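About Krawczyk Tea Rooms

Our tea room started in one rented room with a kettle, two benches and 19 cups. Today we are a small company with a shop in front, a tasting room behind it and a storeroom which is always too full. We sell tea, we sell the pots and cups for drinking it, and we teach people how to use them without fear.

The company was founded by Sølve Hovland. He worked many years in a paper warehouse and drank very bad tea there from a machine. One January he received a pot as a gift from his aunt, and he did not know what to do with it. He read, he asked, he burned his fingers. After one year he was giving lessons to his neighbors in the kitchen, and the neighbors brought their cousins. The name Krawczyk comes from the tailor who had the shop before us. His sign was in good condition, so we kept it.

Most of our guests ask first about the pale blue ware. We have liked this color from the beginning, because you can see well in it if the tea is light or dark. Our house set is called Ukia and it has one pot and two cups. It is a set for two people who have time. The cups are small, and this is on purpose – you drink, you talk, you pour again.

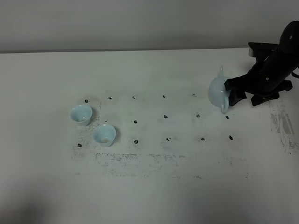

Two cups in pale blue on the white table, the teapot held just above it.

For larger groups we have the set Bravgate, with a pot of 716 milliliters and a wider handle. Both sets can be bought in the shop. If you break a lid, please write to us before you throw the pot away. We keep spare lids and we are happy to find one that fits.

Our lessons take place in the tasting room and begin at 4 p.m. You will learn to warm the pot, to measure the leaves and to pour so that both cups get tea of the same strength. We begin with 125 milliliters of water, so mistakes are cheap. You don't need to bring anything, but please leave strong perfume at home.

On our shelves you will find more than 77 teas, mostly green and oolong, and a few black ones for the morning. The mild oolong Vosero is the one we drink ourselves after closing, when the cups are being washed. We wash everything by hand, with hot water and no soap, and dry it on linen towels.

You are welcome to come in only for looking. The water is usually hot from 10 a.m., and the bench near the window is the good one.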